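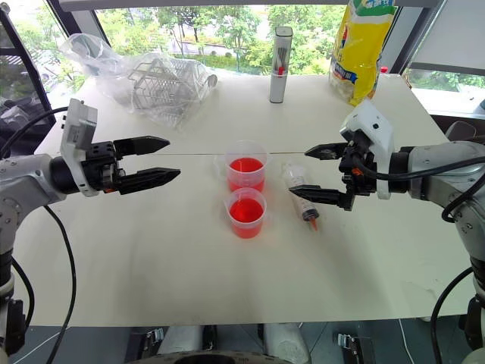 Eyvindur Ravn wrote in to say that I was being unfair to gutter guards, that his have been up for two winters and he hasn't touched a ladder since, and that if I'd buy decent ones I would stop complaining.

Maybe so. I'd like to believe it. But Eyvindur also mentioned that he has one maple at the far end of the yard, and I have three white pines leaning over the back roof. Pine needles are a different animal. A maple leaf lands on a guard and blows off when it dries. A needle stands up in the hole like a pencil in a cup, and then the next one leans on it.

Some background for anyone who skipped the April post. We have 123 feet of gutter on this house, most of it the ordinary five-inch aluminum kind, put up by whoever owned the place before us. It gets cleaned twice a year, three times if the fall is windy. I do the front myself and pay for the back because the ground drops off there and I don't trust the ladder. After the last bill I started asking for quotes on guards, and that's when the phone started ringing.

The man from Hviid was here for two hours. He had a short piece of gutter in a case, a bottle of water, and a bag of leaves. The leaves were oak, big and crisp, and the water went through the mesh beautifully. I asked if he had any pine needles in the bag. He said the results would be the same. I offered to go get some from the yard, since there is no shortage, and he moved on to the financing page.

His price dropped three times while he sat at my kitchen table. I have a rule about that. If a number can come down that far before the coffee is finished, the first number wasn't a price. He also told me the last one was only good until he left the driveway. I let him leave the driveway.

Then there's the warranty, which I did read, all of it, on a Sunday. "Never clog" is printed on the front in large type. Inside, it covers clogs in the gutter, meaning below the guard. If needles mat up on top and the rain shoots over the edge into the flower bed, that is called surface debris and it's the homeowner's job to brush it off. So I'd be back on the ladder. A slightly higher ladder, if anything, and now with a panel between me and the muck.

I did a small test anyway. The hardware store in Sitlow carries the Skollwood mesh panels, the kind that slide under the first row of shingles, and I bought enough to do the short run over the back porch, where I can reach from a stepladder. Doing the whole house with them would come to $574 plus my weekend. That's a lot less than Hviid wanted, and it's still several years of paying someone to come with a bucket.

How did the porch do? Okay in light rain. In the big storm we had earlier this month, water came over the front edge in a sheet at the inside corner, right where the valley dumps everything. I went up the next morning and there was a brown mat on the mesh as thick as a doormat. The gutter underneath was clean, I'll give them that. It was clean because no water was getting to it.

A couple of you asked about the foam inserts. I tried one from Storier at our old house. It grew seedlings. I'm told newer foam is treated for that, and I'm told a lot of things.

What I'd like is for one person with pines over the roof, not selling anything, to tell me theirs have worked for about 10 years. Every glowing review I find was written the week of the install. Of course it works that week. So does an empty gutter.

For now the money is going into a bigger downspout at the inside corner, three by four in place of the two by three, and the porch panels stay up through the fall. Eyvindur, send me the brand name and tell me how steep your roof is.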